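Thu 3 November

Well, that was a week! If you were at the Nornar game on Saturday you already know, and if you weren't, I'm going to tell you anyway, so get a coffee.

I've been going to soccer matches at our place long enough to have opinions about the drains behind the north goal, and I can't remember a first half as flat as that one. Stokero came to sit deep and waste time, which is fair enough when you're third from the bottom and playing away. We helped them do it. Sideways, sideways, back to the keeper, long ball, throw-in. The couple behind me spent most of it discussing a kitchen.

Then Sólveig Ravn came on at halftime and the whole thing woke up. I know I go on about her in this newsletter (three of you wrote in last month to say so, thank you, noted), but she is a different kind of midfielder from anyone else we have. She gets the ball and she turns. It sounds like nothing. Watch the others, though, and you'll see them take it facing their own goal and give it straight back, and then you'll see why the forwards look so fed up.

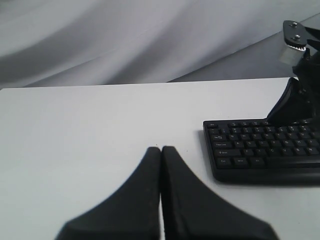

So should she be starting every week?

I'd start her in every home game and be a bit careful with the away ones until Christmas. She only came back from the knee problem in July, and she's still blowing hard by the time she's had an hour. The Vídalín trip is a long bus ride followed by ninety minutes on that awful bumpy field, and I'd rather have her fresh for the week after.

Back to Saturday. The first goal was all hers, really, even if she won't get the credit in the record books. She picked it up just inside their half, went past one, waited (and waited, I was yelling by then), and slid it through for our number nine, who for once hit it first time. In off the post! The second was a scruffy one from a corner and I still couldn't tell you who got the last touch. The club has given it to the center back, and he ran off celebrating like he meant it, so fine.

Stokero pulled one back late on, because we can't have a comfortable finish, it isn't allowed. Free kick, nobody picking up at the far post, easy header. We've let in that same goal again and again this season and I'd love to know what they're working on at practice if it isn't that. The last few minutes were horrible. I watched some of it through my scarf.

But we held on, and 2-1 is 2-1. The attendance was given as some 700, and it sounded like more once we got in front. It's a big jump from last season, when I sat through a cup tie with 124 other people and a dog and it rained sideways. A good few of the new faces on Saturday were kids from the junior teams with their parents, and they made a terrific racket near the end. More of that, please.
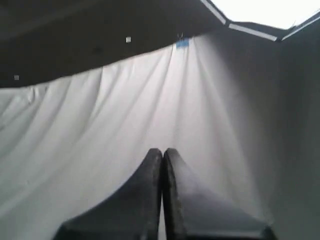 The other thing I wanted to get into is the keeper situation, which has been bubbling along since the loss at Jeta. I had more mail on this than on anything else, and most of it was pretty harsh. Look, he had a bad night there. He came for a cross he shouldn't have come for, and the second one went under him. He'd tell you the same. But I went back over my notes from the games before it and he'd kept us in at least a couple of them all by himself, and on Saturday he made a save with his feet just before our opener that changed the afternoon. If that goes in, Stokero have something to hang on to and we're all walking home grumpy.

What bothers me more is the defense in front of him. The left side especially gets pulled out of shape as soon as anyone switches the ball quickly, and Vídalín do that better than most. Their winger on that flank is quick and she'd, sorry, I'm getting the women's and men's fixtures mixed up now. Both teams are at Vídalín this month! Let me start again: in our game, the mixed league one, their winger is the player to watch, and I'd double up on her from the first whistle.

Seats on the supporters' bus are going fast, so put your name on the sheet at the clubhouse bar if you want one. We leave from the parking lot at nine, and last time we did not wait for stragglers. Bring something warm for the way back, as the heater is still broken and I've stopped believing anyone who says it's being looked at.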